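Tín Lò
I've now read four long guides on caring for a light-colored tabletop and I believe maybe a third of any of them. Thread, as I have time tonight.

Tín Lò
First one. "Wipe with the grain." Fine on raw lumber. On a sealed top, what exactly is my rag doing to the grain? It never touches it. I've wiped in circles since October and the table has not filed a complaint.

Tín Lò
Second. The $80 bottle of Edon conditioner. Uyên Lại swears by hers and she has good taste in most things, so I asked what it does. "It feeds the wood." Feeds it what? If there's a finish on top, the stuff sits there until you buff it off. You paid for the buffing.
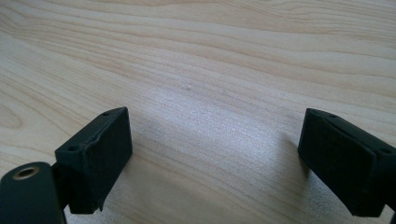

Tín Lò
The grain runs mostly side to side, with those long ovals up in one corner, and there's a bit of shine in the middle. Also one tiny dark speck just past the shine. Guess which of these I look at every morning with my coffee.

Tín Lò
Replies so far on the speck: toothpick, baking soda paste, mayonnaise (??), and Quang Trình telling me to sand it. Sand it! On a surface where I can't say how thin the top layer is. No thank you.

Tín Lò
Yen-ting Mok asks why I don't just try a fingernail. I did. Nothing moved. So either it's under the finish or my nails are useless, and I'm not ruling out the second.

Tín Lò
Third claim, the one that bugs me most — "satin hides everything." It hides fingerprints pretty well, I'll give it that. It does not hide crumbs, and on wood this pale a single dark dot might as well have a flag on it. Go look at one in a store with a lamp over it before you believe the card.

Tín Lò
The guide from Phan says to go up to 300 grit between coats "for a glassy feel." Coats of what, it doesn't say until the last page, where there's a link to buy the coats.

Tín Lò
What I do: damp cloth, drop of dish soap, dry cloth. Takes me less time than writing this post. If someone has a side-by-side, half a table with conditioner and half without, same light, I'd really like to see it. Liên Lại says she has an old leaf she could try it on — please do, I'll buy the rags.

Tín Lò
Still not putting mayonnaise on it.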